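Section 4. Setting Up the Picking Bin

By now the arm is homed and the gripper opens and closes on command. Good work — the fun part starts here! This section takes you from a bare bench to a cell that is ready for its first picking run. Set aside a morning if it's your first time. The second time goes much faster.

Before you start
Switch the arm to manual mode and keep the enabling switch in your hand whenever someone else is at the bench. Never reach into the bin while the drives are on.

4.1 Place and clamp the bin

1. Set the bin against the wooden work surface, open side up, and line it up with the blue tape.
2. Put a bar clamp on the upper left edge. Pads go against the metal, handles point away from the arm.
3. Push on each wall with the flat of your hand. If the bin shifts at all, tighten the clamp and push again.
4. Write the bin position in the Goradden setup sheet. You will want it later, trust me.

Note: Scuffs and cloudy patches on the bin floor are fine. Dents are another matter, and a dented floor should be swapped out before you teach any heights.

4.2 Load the test blocks

5. Lay three long red blocks and two short green ones on the floor of the bin. Scatter them. Two green blocks lying close together make a lovely test, and so do two reds that touch at the ends.
6. Jog the gripper over the back right part of the bin at low speed, then bring it down until the fingertip is just above the floor. Watch the finger and the wall together, and stop if you have any doubt about the gap.

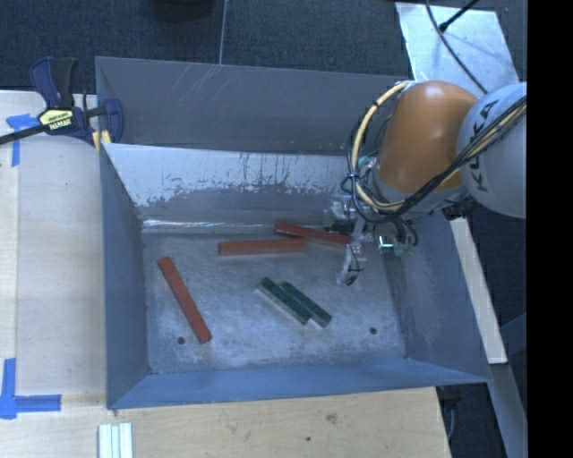

4.3 Check the cable loop

7. Raise the gripper 500 mm and turn the wrist slowly through its full range, first one way and then the other.
8. Watch the cable loop the whole time. It should swing freely and stay clear of the bin walls and the clamp.
9. If the loop pulls tight, return the wrist to its start position, let out a little slack and fit a new tie.

Caution: Don't tape the cables to the arm housing. Tape creeps, and a loose end can drop into the gripper.

4.4 Save and run

10. Save the bin corners in Lustisora under program 242.
11. Run 18 picks at low speed with your hand near the stop button. Enjoy this bit, it's a great thing to watch!
12. If a pick fails, note the block color and where it lay, then carry on with the run.

Questions about this section go to Ingrid Strickland at the Plekbridge bench, extension 994.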